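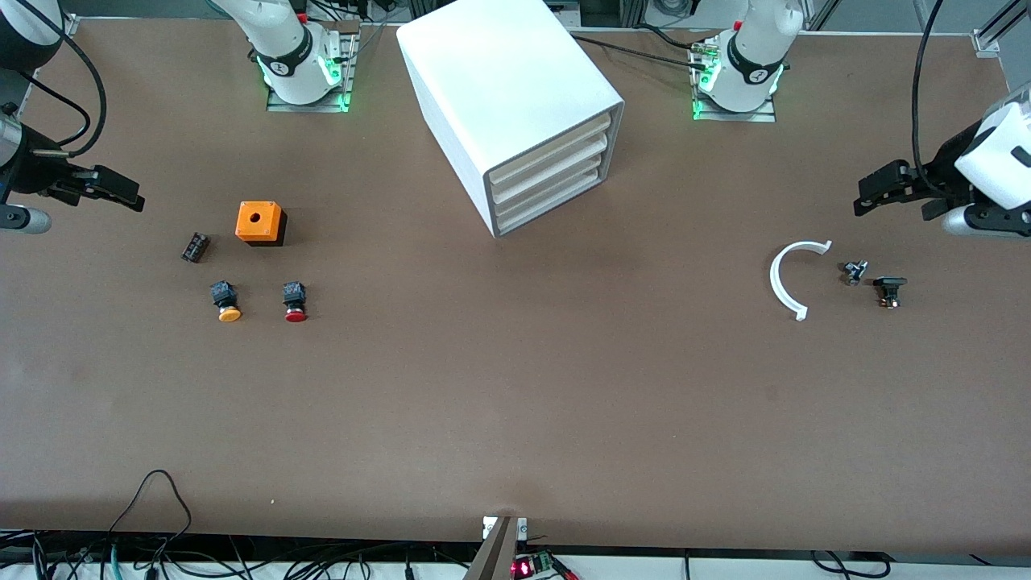 2 min read

I finally made it to the Ilberg open day in Malenmont, and I'd go back tomorrow! The front hall was packed (mostly with people waiting for coffee), so I started at the back with the storage things, which is what I'd come for anyway.

The little white drawer cabinet won me over right away. Three cream drawers, each with a rounded lip, stacked up in a plain plastic box — exactly what my sewing corner has been missing since January. There was an orange box on the same big brown table, a small one with a round hole in the top, and I stood there far too long deciding what I'd keep in it. Yarn, probably, with the end pulled up through the hole.

Kylie Ashby walked our group through the rest and was very patient with my questions about drawer runners. She told us the sample room holds 161 pieces and that the Shehata line gets its own shelf next year. I also picked up the Plodudine catalog, 300 pages, and it weighs a ton.

Parking is free but tiny, so take the number 6 bus if you can. Wear flat shoes — the stairs up to the sample room are steep.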